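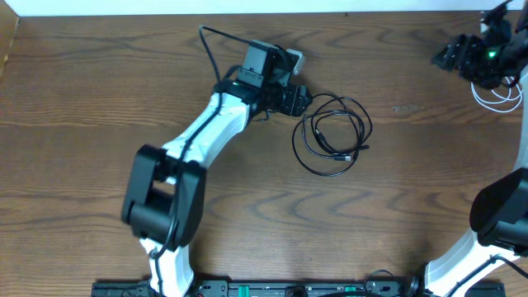 Kyung-tae Jeon was firm on the point: a cable left on a table is not yet untidy, it is only waiting, and any study that scores it as mess will get the wrong answer. We came to agree with him, and the coding scheme in this section owes a good deal to that remark.

Figure 3. Loose black cable on a wooden tabletop, coded "coiled, tangled". A connector plug lies within the loops and a second plug end sticks out a little to the right of the bundle.

4.2 How cables come to rest

Of all the small household things we looked at, cables gave us the most pleasure. A cup put down on a table has very few ways to sit. A cable has endless ways, and each of them affects the next person who picks it up. We looked at 102 resting cables in the Grirden homes and gave each one a code for shape (straight, looped, coiled), a code for order (neat, tangled) and a note on where the plugs lay.

The two codes are kept apart on purpose. The bundle in Figure 3 has several loops and so counts as coiled, yet the loops are tangled and it cannot be called neat. In our first scheme, drawn up in December, a case like this had nowhere to go, and Ulla Lehtinen and Helju Jaunzems settled such cases by talking them over. With separate codes they reached the same answer far more often, which delighted all of us!

Plug position proved to be the richest part of the notes. Where both ends were free of the loops, people tended to lift the cable by one plug and shake it out. Where an end lay inside the coil they slowed down, turned the bundle over and worked at it with their fingertips, sometimes for up to 60 seconds. Figure 3 is a lovely mixed case, with one plug visible within the coil and the other just clear of it.

The surface matters too, though we can say less about it. In 35 of the homes the table had a strong grain, and two coders remarked that dark cables were harder to trace against darker lines in the wood. We did not test this. Cables hanging over a table edge were left out and are treated in Section 4.3, together with the six that had been tied.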